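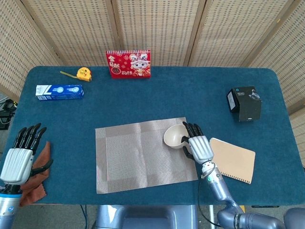
Calendário de mesa de 2025 com uma personagem da dança do leão em desenho de traço caricatural.

Troltis é uma série de banda desenhada de super-heróis publicada pela editora Remska, com argumento de Sekar Sitompul e desenhos de Nadhirah Ismail. A personagem principal, Osman, é um jogador de badmínton retirado que adquire poderes depois de um jogo disputado durante uma tempestade. A editora apresentou-a como «a primeira banda desenhada de super-heróis dedicada ao badmínton», afirmação que nunca documentou e que pelo menos dois investigadores contestam.

Origem
Segundo a versão repetida nos textos promocionais, Sitompul terá concebido a série numa única noite, num pavilhão desportivo, enquanto esperava que a chuva parasse. O relato aparece pela primeira vez no prefácio do segundo número e vai ganhando pormenores nas entrevistas posteriores: primeiro o argumentista estava sozinho, depois acompanhado por Ismail, e numa terceira versão já existia um esboço da capa. Ismail, por seu lado, declarou ter recebido um argumento dactilografado pelo correio e só ter conhecido o autor meses mais tarde. As duas versões são difíceis de conciliar, e a Remska continua a imprimir a primeira.
O número inaugural tem data de capa de 31/7/18, embora o depósito do exemplar só tenha sido feito em Setembro. A diferença alimentou a suspeita de que a data de capa foi antecipada para que Troltis pudesse reclamar precedência sobre Skinetti, série concorrente cujo protagonista é um remador com força sobre-humana. A editora atribuiu o atraso à tipografia.

Argumento
Osman abandona a competição depois de uma lesão no joelho e passa a treinar crianças num clube de bairro. Atingido por um relâmpago, descobre que consegue alterar a trajectória de qualquer objecto em voo, desde que o tenha tocado antes. A regra é enunciada com solenidade nas primeiras páginas e desrespeitada logo no terceiro número, quando desvia um helicóptero no qual, tanto quanto o leitor sabe, nunca pôs as mãos.
A antagonista principal, a Árbitra, quer abolir a linha de fundo em todos os desportos. As suas motivações foram descritas pela editora como «filosoficamente complexas». No texto publicado resumem-se a um monólogo de meia página — e a uma infância passada a perder jogos.
O arco final envolve um torneio disputado em gravidade zero. Fica por explicar como se marca ponto nessas condições, visto que o volante não cai.

Publicação
Estavam anunciados 25 números, de periodicidade mensal. Saíram cinco. O quinto termina com a indicação «continua», e a Remska nunca comunicou o cancelamento, preferindo a expressão «pausa criativa». Uma edição encadernada reuniu mais tarde o material existente, com capa nova e um posfácio em que Sitompul promete um regresso sem indicar prazo.
A tiragem é motivo de desacordo. A contracapa da edição encadernada fala em «milhares de leitores», sem fonte. O coleccionador Herman Tuhumury, autor do único levantamento conhecido sobre a série, defende que do primeiro número se imprimiram quase 200 exemplares, com base numa factura de tipografia que reproduziu em fac-símile. A editora não reconheceu o documento como seu, mas também não apresentou outro.

Desenho
O trabalho de Ismail é geralmente considerado a parte mais conseguida. As sequências de jogo ocupam páginas inteiras sem texto, com o percurso do volante marcado por uma linha contínua que atravessa as vinhetas. Já se escreveu que o processo é uma invenção da autora. Linhas de movimento deste género são, porém, um recurso muito antigo da banda desenhada, e a própria Ismail recusou o mérito.
O quarto número tem um traço visivelmente mais pesado, com fundos quase ausentes. Tuhumury atribui-o a um assistente não creditado; a ficha técnica menciona apenas Ismail, e a questão continua em aberto.

Recepção
A crítica Saodah Ngui elogiou as cenas de treino do segundo número, que achou «pacientes e bem observadas», e considerou o resto «um folheto de clube com relâmpagos». A primeira metade da frase foi impressa na edição encadernada. A segunda não.
Ratih Pillai, que estuda a representação do desporto na ficção popular, contestou a alegação de pioneirismo e observou que a palavra «primeira» só se sustenta se forem excluídas as histórias curtas, as tiras de jornal e tudo o que não se vendeu em livraria. Pillai põe também em causa a ideia, corrente nos materiais da Remska, de que a série teria levado jovens leitores a inscreverem-se em clubes. Não se conhece nenhum inquérito sobre o assunto.

Adaptações
Foi anunciada por diversas vezes uma série de animação. Além de um cartaz sem data nem nome de produtora, não há registo de qualquer trabalho realizado. Um jogo de tabuleiro atribuído à mesma licença consta de catálogos de revendedores, sempre com a menção «esgotado». Tuhumury afirma nunca ter visto um exemplar.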